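Pevdale Textile Conservation Workshop
Notebook, September, entry 8
Kept by Chalerm Boonchu

Wash trials on the Degefa loan blankets were resumed at 9:30 a.m. The object of the present series is to establish whether the madder red will tolerate a neutral detergent bath at the concentration used last year for the Jelerik hangings. Test threads were taken from the reverse hem of both blankets, with the written consent of the lender. Each thread was placed between blotters, wetted with deionized water, and held under a light weight for 20 minutes. No transfer was noted from the red or the undyed cream. The brown gave a faint halo on the second blanket only.

The brown was therefore tested again with detergent added. Transfer was stronger, and the halo was visible without a lens. Colleagues are asked not to proceed to full immersion of the second blanket until the mordant has been identified. Local cleaning on the suction table remains permitted. 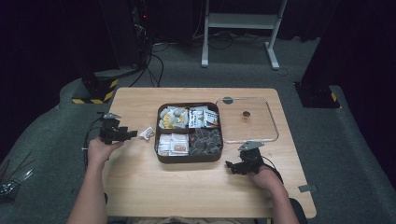

Storage of test threads requires attention before the next series. At present the threads from both blankets share one envelope, and two of the cream samples can no longer be assigned with confidence. I propose that each color be given its own place from the moment of cutting. A dark brown tray with four compartments, of the kind on the light wooden table, would serve for red, cream, brown and the control. Pale fibers show well against a dark ground – a small matter, but one that saves time under the lamp. Labels should be in pencil.

The bath log for the Staltance carpet fragment has been brought up to date. Conductivity of the final rinse was within our limit, and the fragment is drying flat on screens. The fringe at the left end still needs to be aligned.

To do: order blotters; write to the lender about the brown; recalibrate the pH meter, which drifted again after lunch.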